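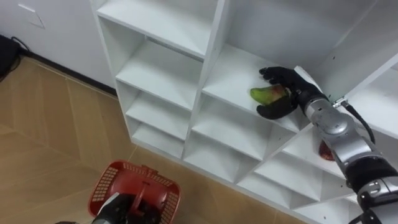 Ketunum goes on sale in February: a plain white cubby wall for people whose fruit bowl is full

I'm Si-eun Geum, I run the product side at Zedetti, and this is the press release I've been wanting to write since the first sketch of this thing got taped to my fridge. We make shelving. Our new one is called Ketunum, it's a tall white unit made up of open cubbies, and in February you'll be able to buy it from our shop in Ivness or order it through our website. We're making 591 of them in the first run, and then we'll see how everybody's feeling!

Now, plenty of people buy cubby shelves for books, shoes or vinyl, and you can absolutely do that. But I came at Ketunum from the kitchen. I grew up in a house where produce lived on the counter, under the counter, and in a cardboard box by the back door, and the mangoes were always found a day too late. I wanted a place where one mango could sit by itself and be seen from across the room (yes, a whole cubby for one mango, my team has been teasing me for months). Fruit that you can see gets eaten. At my house, anyway.

So it's open at the front, with no doors and no drawers to forget things in. The boards are flat and smooth, and the panels are white all over, which was a bit of a fight in the office. I held out for white and I'm happy I did. A mango going from green to red looks wonderful on it, and you notice the change from one morning to the next without having to pick it up and squeeze it.
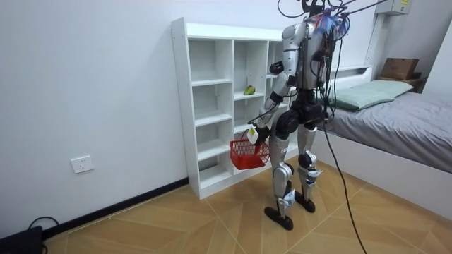

Reading time: 2 minutes

Let's talk baskets, since that's the part I get most excited about. A small basket with a handle is the best friend this shelf has. I like the red plastic kind with mesh sides, nothing fancy, the sort you can rinse out in the sink. You come home, put your groceries in the basket, walk it over to the shelf and hand things out one at a time: pears here, a mango there, onions down low where it's darker. When you're cooking you do the whole trip backwards. We don't sell the basket, by the way. Use whatever you've got!

I've had an early Ketunum at home through two moves of the kitchen table and one very enthusiastic batch of pear jam, and I've settled into a few habits that I'll pass along.

Heavy stuff goes at the bottom. Potatoes, squash, the big bag of rice. The cubbies near the floor get the least light, and your back is better off not lifting a squash over your head.

Things that need eating soon go at eye level. I keep my ripest fruit there and nothing else, and I'm strict about it.

Lay pears on their sides with a bit of space between them. They bruise where they lean on each other, and they've got a whole board to spread out on.

Leave a few cubbies empty. I know it's tempting to fill every single one the first weekend (I did), but you'll want somewhere to put the farm stand haul when it shows up.

Wipe a board when you empty it. A damp cloth and a dry one after, and you're done before the kettle boils.

On the practical side: Ketunum comes flat in boxes, and putting it together took me 90 minutes with a podcast on and a break for toast. Please do it with a second person, especially when you stand it up. The wall fixings are in the box and we really want you to use them, even if your floor is perfectly level and you don't have kids or a cat. If you lose a screw, write to us and we'll mail you another one.

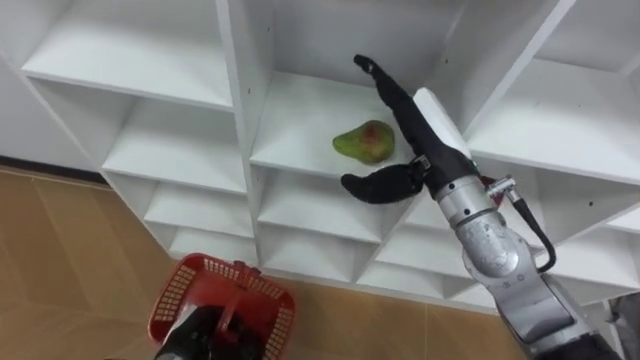
Hutsuliak tried one out ahead of the launch and told us that the pears were the first thing to find a permanent home, followed by a lot of garlic, and that the only real complaint was wishing for one more column. "I'd put the bread in it," the note said, "and then I'd finally get my counter back." I hear you on the extra column. We're looking at a wider version, and I'll say more once I've got one I can lean on.

The Ivness shop will have Ketunum set up by the front window all through February, with real fruit in it, and you're welcome to come in and move things around. The first 50 people who order will also get my pear jam recipe printed on a card. It's my aunt's recipe, to be fair, and she has approved the printing on condition that we don't cut the sugar.

If you write about homes, kitchens or food and you'd like to borrow a unit, get in touch through the press page on the Zedetti website and ask for me. I answer press mail in the mornings, usually with a pear in the other hand.

Si-eun Geum
Zedetti, Ivness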